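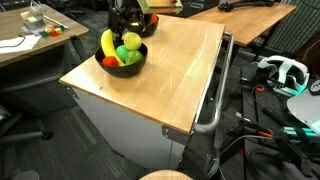 Members are asked to use this thread to comment on the draft procedure for demonstration work at the shared bench, before it is adopted in May. The draft covers both methods now in use: remote operation with a headset, and hand guiding, in which the operator moves the arm directly. The reference task remains the transfer of fruit between two black bowls on the wood-topped cart, with the banana and the round pieces starting in the near bowl and the gripper beginning each run above the cart. The principal change is that remote operation would become the default method for all recorded demonstrations. Hand guiding would require written approval from the section lead. Comments should refer to the relevant part of the draft where possible.

O. Nwachukwu
Omolara Nwachukwu, Section Lead, Manipulation

Home Forums Procedures Members Search Log in

colus_bench
I support the draft as written. Demonstrations made by hand guiding place the operator's arm and shoulder in front of the cameras, and those recordings must then be reviewed and often discarded. In our last set, 39 runs were excluded on that ground alone. Remote operation avoids the problem entirely. It also records the commands that were sent to the arm, and those are the data the training team has requested.

t.marsh
I must disagree with the previous member on the word "entirely." Remote operation introduces faults of its own. The operator wearing the headset judges depth poorly at the rim of the bowl, and the gripper tends to close early on the round pieces. Three of our newer operators knocked a piece against the rim in most of their first runs. The banana presents a separate difficulty when it stands upright against the side of the bowl, as the approach must come from above and the wrist must turn before the fingers close. An operator guiding the arm by hand finds that turn at once. Through the controllers it can take a week to learn.

Section 4 of the draft allows 11 practice runs before recording begins. I do not consider that sufficient for remote operation.

colus_bench
The practice allowance can be raised without changing the default. I would not object to a higher number.

r_halloran
Could the draft state what is to be done with a run in which the operator makes an error and then recovers? The present text says only that "unsuccessful" runs are to be deleted. A dropped piece that is picked up again and placed in the second bowl is, in my view, a successful run. The Zilteo group retains such runs and marks them.

Omolara Nwachukwu
Thank you for raising this. The intention was that recovered runs be kept. Section 6 will be amended to read: "A run that ends with the required piece in the second bowl shall be retained. Any recovery shall be marked in the log." Runs stopped by the operator before completion will still be deleted.

unik_ops
With respect, I would ask that recovered runs be kept in a separate folder. When they were mixed with clean runs in the Tô exercise, the trained arm learned to hesitate over the bowl. We removed them, retrained on what remained, and the hesitation was much reduced.

r_halloran
That result came from a single exercise in which two operators used different speeds – the hesitation may have had more to do with that. I would not set policy on it. A mark in the log permits either use later, and a separate folder is more easily lost.

unik_ops
The speeds did differ. I maintain the request, but I would accept a mark in the log if it is made mandatory and checked at the end of each session.

t.marsh
A further point on Section 5. The draft requires the fruit to be returned to the same arrangement before every run. If the full set of 200 runs is recorded from one arrangement, the arm will learn that arrangement and little else. I propose that the order of the pieces in the bowl be changed after every 8 runs, and that the bowl itself be moved slightly on the cart at the same time.

colus_bench
Agreed as to the pieces. I have reservations about moving the bowl. The position of the cart is already difficult to hold constant from one session to the next, and two sources of variation will make faults harder to trace.

Omolara Nwachukwu
Both points are noted. The revised draft will adopt the change of arrangement after every 8 runs and will leave the bowl in place for the first set. Remote operation will remain the default. Approval for hand guiding may be given by the session supervisor as well as by the section lead, which should answer the concern about the banana and similar pieces. The practice allowance is still open, and members who train new operators are asked to propose a number.

t.marsh
I propose nearly double the present figure for operators with no prior use of the headset, and no change for the others.

r_halloran
Seconded, provided that practice runs are kept out of the recorded set.

Contact the section office | Copyright Manipulation Section | Back to top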